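Cómo preparar un lienzo grande para pintura esmalte brillante

Pilar Palma. Taller Orellana, 8 de marzo de 2026 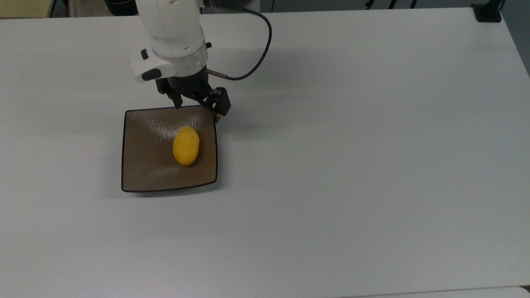
El esmalte de brillo revela cualquier irregularidad del soporte. Un grano de polvo o un nudo del tejido que pasarían inadvertidos bajo el óleo quedan a la vista en cuanto la luz entra de lado. El procedimiento que sigue sirve para formatos a partir de un metro, con algodón o poliéster.

Materiales

Bastidor biselado con travesaño en cruz
Lienzo sin imprimar, 13 cm más ancho y más alto que el bastidor
Gesso acrílico y agua
Lijas de agua de grano medio y fino
Rodillo de espuma de poro cerrado
Cinta de enmascarar de bajo tacto
Esmalte sintético de brillo

1. Montaje

Compruebe la escuadra midiendo las dos diagonales; la diferencia no debe superar 2 mm. Grape desde el centro de cada lado hacia las esquinas, alternando lados opuestos. No ponga las cuñas todavía. El gesso tensa el algodón al secar, y un lienzo acuñado de antemano puede alabear el bastidor.

2. Imprimación

Diluya la primera mano con un poco de agua y aplíquela con brocha, cruzando el trazo. Las siguientes van sin diluir y a rodillo. Lije entre manos con grano medio y, a partir de la cuarta, con grano fino y agua. Retire el residuo con una bayeta que no suelte pelusa. El tejido deja de notarse al tacto hacia la sexta mano. En poliéster suele bastar con cinco.

3. Trazado y reserva

Deje reposar la imprimación 56 horas. Trace con lápiz duro, sin apretar. Coloque la cinta y selle el borde con una veladura del color que ya está debajo: si hay filtración, será de ese color.

4. Esmalte

Trabaje con el lienzo en horizontal, calzado y nivelado. Cuele el esmalte antes de verterlo en la cubeta. Dé manos finas en una sola dirección y no repase las zonas que hayan empezado a tirar. Levante la cinta con la última mano aún mordiente, en ángulo cerrado sobre sí misma.

Ventile el local y use mascarilla para vapores orgánicos.

Defectos frecuentes

Piel de naranja: esmalte demasiado espeso o rodillo de poro abierto.
Cráteres: grasa en la imprimación. Lijar, desengrasar y repetir.
Borde dentado: cinta retirada con la pintura seca.

Joaquín Medina prefiere sellar la cinta con médium acrílico mate. El resultado es equivalente sobre fondos blancos.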